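Felteva project passes first collection milestone at Mallonthorpe

The Mallonthorpe Institute has completed the first stage of data gathering for Felteva, its research project on teaching household robots to tidy and clear tables. Staff have recorded 4,000 examples since the work began in February, all of them in simulated rooms. The recordings will be used to train a learning system that is to be tested later on a real arm in the Institute's own laboratory.

The project is led by Dr Oanh Trương of the Department of Engineering, in partnership with Isent, which supplies the simulation software. A smaller share of the work is carried out by the Tiêu group, whose members check the finished recordings before they are accepted into the main collection.

Each example begins with a furnished room and a written instruction, such as a request to move one item next to another or to clear one end of a table. An operator then guides a simulated arm through the task using a hand controller. The software stores the movements of the arm, the views from the virtual cameras and the wording of the instruction. Operators work in pairs and change places every half hour.

Dr Trương said that the choice of rooms had taken up more of the team's time than expected. "Our early rooms were very plain, with one table and two or three blocks," she said. "The system learned those quickly and then did poorly as soon as we added a chair or a plant. We now spend a good part of each week on furniture, wall colours and the small things that people leave lying about."

The collection at present covers 79 rooms, most of them kitchens, studies and dining rooms. Within each room the objects are placed afresh before every recording, and the viewpoint is also changed. Tall items are included on purpose, as they can hide smaller ones from view. Clear and shiny objects are included for a similar reason – they remain among the hardest for the system to locate.

Cường Châu, who manages the daily recording schedule, said that failed attempts were being kept as well. A recording in which the arm drops an item or knocks against a chair is given a separate label and stored apart from the successful ones. The team has not yet decided how much use will be made of this material in training. A first comparison, with and without the failed attempts, is planned for the next stage.

Checking is done by hand. Tươi Mạch and Uyên La of the Tiêu group watch each recording at normal speed and compare it with the written instruction. Where the two do not agree, the recording is returned to the operators or the instruction is rewritten. Ms La said that most corrections so far had concerned wording. Instructions that used "left" and "right" without saying whose left or right was meant had caused particular trouble, and operators are now asked to name a nearby object instead.

The second stage will extend the work to longer tasks, in which the arm must move several items in a set order. The team also plans to record around 100 examples on the laboratory arm, so that the simulated and physical results can be compared directly. A copy of one of the simulated dining tables is being built for that purpose in Laboratory 3.

Apolline Barbier, head of research partnerships at Isent, welcomed the progress made. "The value of a shared collection depends on the care taken over each entry," she said. "We are pleased with the standard of the material we have seen, and we look forward to supporting the physical trials."

The Institute intends to make the rooms and recordings available to other universities once checking is complete. The terms of use are still under discussion with Isent – a decision is expected before the second stage ends. Until then, access will be limited to the project partners.

Members of staff and research students who wish to see the recording work may attend an open session on Wednesday at 2 pm in the Engineering building. Places are limited and should be booked through the department office. Those who would like to train as operators are asked to say so when booking, as new pairs will be needed for the longer tasks.
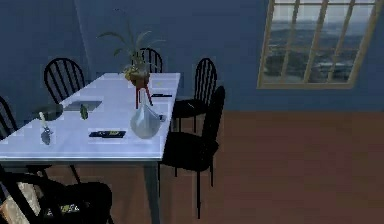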